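Unit 4: Reading the Front of the Pack
Packaging, Labelling and Consumer Choice
Course handout, second-year stream

Purpose of this handout

This unit considers how packaged foods communicate with the people who buy them. Students are expected to read the handout before the tutorial and to bring one empty food package from home. The package should be clean and complete, including any outer sleeve or carton. Staff will not supply packages for those who arrive without one.

The unit follows directly from Unit 3, in which the class examined shelf placement and price tickets. The terms introduced there (facing, bay, unit price) are used here without further definition.

4.1 The principal display panel

The principal display panel is the part of a package most likely to be presented to the shopper under ordinary conditions of sale. On a carton this is generally one of the two largest faces. On a flexible bag it is the face opposite the longitudinal seal. The panel normally carries the brand, the common name of the food, a statement of quantity and an illustration. The ingredient list and nutrition information are usually placed elsewhere, and their position has a measurable effect on whether they are read at all.

Students often assume that the panel is designed to be read. Designers in industry will more commonly describe it as designed to be recognized. A returning shopper matches colour and shape at a distance of several paces, and reads words only when the match is uncertain. For this reason a manufacturer that changes its background colour will often retain the typeface, and the reverse.
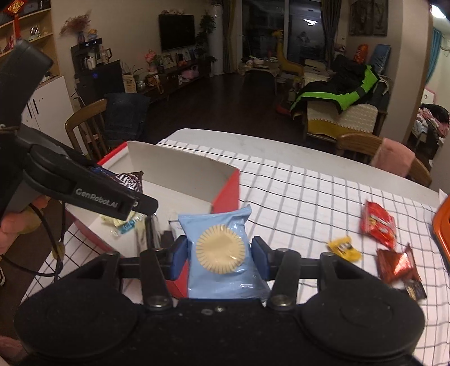

Illustration is the element of the panel that attracts the least scrutiny from students and the most from regulators. A picture makes a claim regarding the nature of the food, and in some cases its size, flavour or contents. The light blue snack bag with the round, pale-yellow cookie printed at its centre is a useful case of restraint: a single item, fluted at the margin, on a plain ground. A shopper would reasonably expect to find a round biscuit with a scalloped edge inside, and would have grounds for complaint on finding something of another shape. Panels that add fruit, poured milk or a sprig of herbs raise further questions, as each addition may be taken to indicate an ingredient. The phrase "serving suggestion" is intended to limit that inference. Its legal weight varies between jurisdictions and students should not treat it as a complete defence.

4.2 Colour conventions

Within a product category, colour tends to settle into convention. Potato chips are the familiar instance, with particular colours coming to stand for salted, vinegar or barbecue varieties. The convention is seldom written down, and it may differ from one country to the next, or between two competing firms on the same shelf. A new entrant must decide whether to follow the established code or to depart from it.

The Sorerau case in the course reader sets out both courses of action. Sorerau launched its oat biscuit in the green already used by the category leader and was criticized for imitation. It subsequently moved to a cream panel, and shoppers reported difficulty finding the product. Students should note that both outcomes were recorded with the formula, price and net weight held constant.

The Nanura case should be read alongside it. Nanura produced 20 flavours of boiled candy in a single wrapper design, distinguished only by a coloured band at each twist. Retail staff sorted the candies incorrectly on a regular basis, and the firm later printed the flavour name across the middle of the wrapper.

4.3 Small formats

Individually wrapped sweets and single-serve snacks present a distinct difficulty. The available surface may be too small to carry the full set of mandatory particulars in legible type, and many food laws grant partial exemptions accordingly. The exempted information is then expected to appear on the outer bag or display box. Once the outer packaging has been discarded, the consumer is left with a wrapped item and very little else.

This matters most for allergens. A bowl of mixed sweets at an office reception or a child's birthday party will commonly contain items from several manufacturers, none of which can be traced to its outer bag. Hosts rarely keep the packaging. The guidance adopted in this course is that any food offered to the public in small format should be accompanied by its outer packaging or by a written notice reproducing the allergen statement in full.

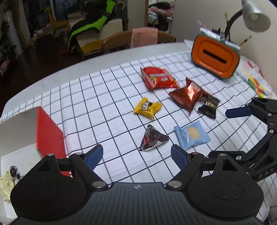

Bindu Subramaniam wrote in response to an earlier version of these notes that the written notice is the weaker of the two options, as it relies on accurate copying and is seldom replaced when the sweets are topped up from a different bag. The comment is well founded. Students who recommend a notice in their assignment should state who is responsible for updating it and when.

4.4 Tutorial exercise

Working in groups of 3, exchange packages so that no student retains their own. Write down everything the principal display panel leads you to expect regarding the food, before turning the package over. Then compare your notes with the ingredient list. Discrepancies should be recorded in neutral language. The word "misleading" is a legal conclusion and should be reserved for the written assignment, where it must be supported by argument.

4.5 Assessment

The written assignment is worth 20 per cent of the final mark. Students are to analyze one package in a category other than beverages, with reference to either the Sorerau or the Nanura case. Submissions are due in September through the course site. Late work is subject to the policy in the unit outline.

Required reading: course reader, sections 3 and 4. The Lyimo and Ilex cases are optional for this unit and will be required for Unit 5.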